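Ticket 2186
Subject: Right arm sits lower than left when holding the ball (simulator)
Opened by: Leonie Reisinger, Vanderura shared workshop
Component: Wirkano arm model, two-arm build
Status: Open, waiting on bench measurement

Original report

Hello everyone, and thank you in advance for your patience, because I am still fairly new to the software side of our robot and I may be using the wrong words for half of this. Sena very kindly helped me get the simulator going on the workshop computer in November, and I have been happily playing with it in the evenings ever since. The robot loads, the rooms load, the arms move, and I am so pleased with all of that!

My trouble is with the two-handed hold. I send both arms what ought to be mirrored targets, one on each side of the soccer ball, and I expect the two grippers to come up even with each other. They don't. The right one ends up a bit lower and a bit further forward than the left. The ball is between them all right, but any lifting motion I add afterwards starts off lopsided, and the longer the lift, the worse it gets.

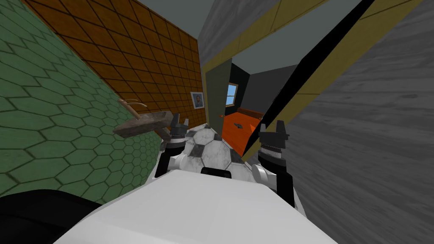 The two-handed hold, right gripper a little lower and further forward than the left.

What I have tried so far:
Restarted the simulator, and then the computer too.
Swapped the ball for a plain box of the same width. Same thing.
Sent the targets to the left arm first and then to the right, and the other way around. Same thing both ways.

I haven't touched the arm files themselves, as I was afraid of breaking them for Vendula, who needs them for the real build. – Leonie

Reply from Sena Appiah

Hi Leonie, this is a very good report and you have used all the right words, so please don't worry. Swapping the ball for a box was a smart move, as it saves us from fussing with the ball settings (which I would have done first and lost an evening to).

Could you try one more thing for me? Leave the ball out of it completely, put both arms in the rest pose, and read off the shoulder heights in the joint panel. They should be the same number. If they are not, the trouble is in the model and you can stop blaming your targets. Please also check that you are on the shared copy of the arm file and not the one in my own folder, which has some half-finished ideas in it.

Reply from Leonie Reisinger

I am on the shared copy, I checked twice. And you were right to ask about the shoulders, because the right one reads 2 mm lower than the left in the rest pose. I know that doesn't sound like much, but by the time it has gone down the whole length of the arm I suppose it has had plenty of room to grow. I tried it in another spot as well, in case the floor had something to do with it, and got the same reading.

With no ball in the grippers I find it hard to judge anything by eye. The arms can be in such different positions, and with the right gripper spread open and pointing up I can't honestly tell you whether it is low or not. The joint panel has been far more use to me than looking. 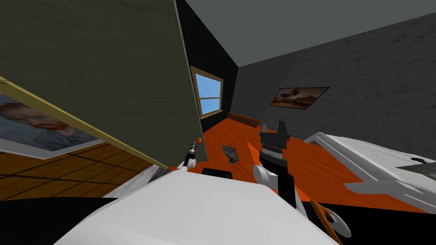

Reply from Vendula Brabec

Joining in a little sheepishly, as I think this one is mine. When Svetozár and I refitted the right shoulder on the real robot, we put in a thinner spacer from the Emex box, and I changed the arm file to match. Then we found the original spacer under the bench and put it back, and I have no memory at all of changing the file again. So the file probably describes a shoulder that we no longer have.

I would like to measure the real thing before anybody edits the number, though. I'll need the good calipers, and Ludmila has those at the Kopecký bench until she finishes her gearbox.

There is also a forward offset in the same block of the file, and Leonie's gripper is forward as well as low, so I don't want to promise that the spacer is the whole story.

Workaround for now

Sena wrote this up so that Leonie can carry on in the meantime:

1. Make your own copy of the arm file and give it a new name. Leave the shared one alone.
2. In your copy, find the right shoulder block and set its height to the same value as the left.
3. Load the robot from your copy and check the joint panel in the rest pose before you add the ball.
4. Run the two-handed hold at 30 percent speed first. Go up to 100 once you are happy with it.
5. Write down whatever forward difference is left at the grippers and add it to this ticket.

Reply from Leonie Reisinger

Done as far as step 3, and the shoulders now read the same – thank you, Sena! I had to give the computer up to the laser cutter people before I got to the ball, so steps 4 and 5 will be my next evening's work. Vendula, please don't feel bad about the spacer, I have learned more about arm files from this than from anything else so far.

Still to do

Vendula: measure the right shoulder on the real robot, height and forward offset.
Leonie: hold test with the copied file, result to be added here.
Svetozár Tóth: label the spacers in the Emex box.
Sena: update the shared arm file once the measurement is in, then close.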